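Merkwood Spiritual Reading Circle: Your Questions
Updated April, by the Merkwood library team

We love getting questions about the reading circle, so keep them coming! These are the ones that land in our inbox most. 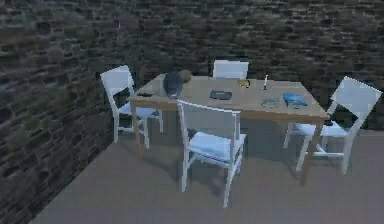
What do you read?
Memoirs, letters, prayer journals, the odd book of sermons, and a lot of writing on grief, aging and forgiveness. We lean toward books by people who lived what they're writing about. Last season we spent five weeks on a slim collection of letters between two sisters in a convent, and we could have gone on for five more.

Do I have to belong to a church?
Not at all. Our readers come from several churches, from the Friends meeting over in Bresidside, and from no congregation whatsoever. You'll hear people disagree about prayer, and some of our very best evenings have started that way.

When do you meet?
Friday evenings at 7:00, finishing by 8:30. We take a break in July and August, when everybody gets the long summer book (this year's is a real doorstop, and we can't wait).

How much reading is there each week?
Usually two or three chapters. If you only got through one, come anyway! Somebody will be glad to fill you in, and you may well have noticed something in that one chapter that the rest of us raced right past.

Where do I get the books?
The Merkwood lending shelves now hold 2,874 titles, and 1,106 of those are biography or memoir. We try to have nine copies of each circle book ready to borrow. When those run out, Addo Books on the square will order one for you, new or used. Large print and audio are available for most titles, but please ask early, as they can take a while to arrive.

Can I suggest a book?
Yes, please do! Write the title and a sentence or two about why you love it on a slip and drop it in the suggestion box, or send us an email. We choose the next season's list in April. Books that are out of print are hard for us to manage, though we did once track down enough copies of a wonderful old farm wife's diary to go ahead.

I'm grieving. Is this a support group?
It's a book group, and a kind one. Plenty of people have joined us after losing a parent or a spouse, and they talk about it as much or as little as they like. If you'd like something more focused, the Studedby Retreat House runs a bereavement series in spring and fall, and we keep their leaflets by the door.

Do I have to speak up?
No. You can listen for as long as you want. We do like to go around once at the start with first names and a favorite line from the reading, but "pass" is a perfectly good answer.

Is there a charge?
The circle is free. Late fees on borrowed circle books are the same as for anything else on the lending shelves.

What if I join in the middle of a book?
Jump right in! Tell us you're new and we'll hand you the one-page summary of the story so far.

Contact: use the form at the front desk or reply to any circle email | © Merkwood Lending Library | Back to top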